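Shelf Baskets and the Sanitary Products Bay: Interim Report to the Nelis Fund

Reading time: 7 minutes

Prepared by Marjatta Pitkänen, stock and shop floor, Vondedwood Community Shop
2 July 2023

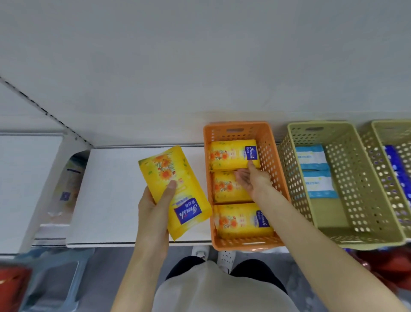
Has putting the pads into baskets made the bay easier to keep in order?

Partly: it is quicker to put right at the end of the day, but we can't yet show that customers find things faster or that we sell or give out any more than we did.

I am putting that first because the application we sent you promised a good deal more, and I didn't write the application. It spoke of "a transformed shopping experience" in the personal care aisle. What we have is a number of plastic baskets on the shelves we already owned. They are decent baskets and I would buy them again, though fewer.

What the money was for

The grant was 800 pounds, to be spent on fittings for the sanitary products bay and on staff hours to rearrange it. The bay had been a nuisance for a long time. Pads come in soft packs which don't stand up by themselves once two or three have gone from the row. They slump, the next ones fall across them, and by closing time you have day pads lying over night pads and the price strip telling lies about all of it. Boxes are no trouble. A box stays where you put it.

The plan was that each line would have its own basket, the packs would lie flat, and whoever was on the floor could fill one basket at a time without touching its neighbours. Colour was meant to help too. A shopper would learn that her usual pack was in the orange one and go straight to it.

What we did

We ordered 17 baskets from Ruotsalainen, in orange and olive green, all with holes in the sides and a slot in the rim to lift them by. They arrived when they were supposed to. Two were cracked at a corner and have been replaced free of charge, after more emails than a cracked basket deserves.

Fredy Paucar and I emptied the bay and wiped it down, then refilled it over two evenings. The slotted uprights and white shelves stayed. We had asked Nimard for a quote to move the shelves further apart, which would have made it much easier to get a hand into the baskets at the back, and the quote came to more than we had left. So the spacing is what it was. When you fill the lower shelf you are working beneath the one above, and if you are tall you bend for it.

The Freesh pads went in first. They are the yellow packs with the orange flowers and they lie end to end in a basket very nicely. It is a good fit, and I admit it was luck, as we measured one pack of one brand and ordered the lot on the strength of that. The blue and white packs also fit. The larger night packs do not. They have to go in on a slant, with one end up on the rim, and they look no better than they did loose. We have put them back on the bare shelf for now.

Boxed goods were left out of it altogether. The application had them in baskets as well. I can see no reason to put a box in a basket, and when I asked, I wasn't given one.

What has gone well

Tidying is quicker. I don't have a proper before figure, because no one timed it before, and I won't invent one to make the report look better. Fredy's view is that he used to dread the bay and now he doesn't mind it. Mine is that the last job of the evening has become a short one. You lift a basket out by the slot, lay the packs straight, turn the labels to the same side and slide it back.

Gaps are easier to see. When a basket is half empty it is plainly half empty, and you can tell from the aisle. On an open shelf a single row of packs pulled forward could hide the fact that there was nothing behind it, and we ran out of things without noticing. That has happened less. It still happens with the night packs.

Cleaning is better as well. Dust and bits of torn wrapper drop through the holes, so you have to lift the basket and wipe underneath, but the shelf itself can now be cleared in one go.

What has not gone well

The colours mean nothing to anybody. We began with orange for day pads and green for the rest, and then we had more of the rest than we had green baskets. I have watched shoppers at the bay and they look at the packs, as they always did. The packs are bright enough. I'd go so far as to say the baskets get in the way a little, since a pack lying flat shows its front to the ceiling and someone standing back from the shelf sees mostly basket. Shorter customers have told us they can't see into the upper ones at all. We have moved the slower lines up there, which treats the complaint and not the cause.

Packs lying down take more shelf than packs standing up. I raised this before we ordered. We now hold fewer packs on the shelf and more in the stockroom, so someone has to walk to the stockroom more often, and those minutes should be set against whatever we save in the evening. I have not seen anyone do that sum and I am not confident it comes out in our favour.

The labels we were going to fix to the front of each basket are not up. The holes leave little flat surface and the sticky ones peel off within days. Fredy has tried tying card tags through the holes. They hold, but they turn round, and children like to pull them.

There is also the matter of customers putting things back. The application said baskets would "encourage tidy habits". People who tidied up after themselves before still do. People who didn't now drop the pack in whichever basket is nearest, and because it is out of sight under another one it takes longer to find.

The sales question

You asked us to report on sales. For the period since the change, the line is up slightly on the same weeks last year. I would ask you not to make anything of that. Two other things changed in the same period: we took on the Freesh packs, which we did not stock last year, and we dropped the price of our cheapest pads. Either could account for it. If somebody wants to tell a story about baskets raising sales, they will have to tell it without my name on it.

The free packs we give out on request, which matter more to me than the sales, are kept behind the counter and were not affected by any of this. The question of whether they should be in the bay, where people could take one without asking, was in the first draft of the application and was then cut. I think that was a mistake. It would have been worth more than the baskets and cost next to nothing in fittings.

Money

Baskets and delivery have been paid for, and so have the evening hours. We hold 100 pounds unspent. It was set aside for labels, and as I have said, I don't have a label worth buying. I would rather keep it than spend it to tidy up the accounts. With your agreement I'd like to use it on one of the following:

- shelf dividers for the night packs, so they can stand upright with something to lean on
- a low step, fixed and safe, in front of the bay
- a small open tray for free packs at the end of the lower shelf

My own preference is the tray. Fredy's is the dividers, and as he does most of the filling his opinion ought to count.

What happens next

We will leave the bay alone until September and change nothing, so that for once we have a stretch of weeks that can be compared with something. During that time whoever closes up will write down when they start on the bay and when they finish. There is a clipboard for it. We will also log each trip to the stockroom for these lines, which staff have already told me they think is petty. It may be, but without it I can't answer the only question that would justify doing the same in the nappy bay, and there are people here keen to order baskets for the nappies now.

I would advise against paying for that yet. Nappy packs are larger and stand up well enough, and we'd need a different basket, which nobody has measured for. If the autumn figures are good I will say so and send you a request. If they are poor you'll have them just the same.

Two things I need from you: a yes or no on the use of the unspent money, and confirmation that the final report can go in after the September figures are ready and not before. The form you sent asks for "beneficiary quotes". I have none. I asked one regular what she thought of the new baskets and she said, what baskets.

M. Pitkänen

Contact: Stock Office, Vondedwood Community Shop | © Vondedwood Community Shop 2023 | Back to top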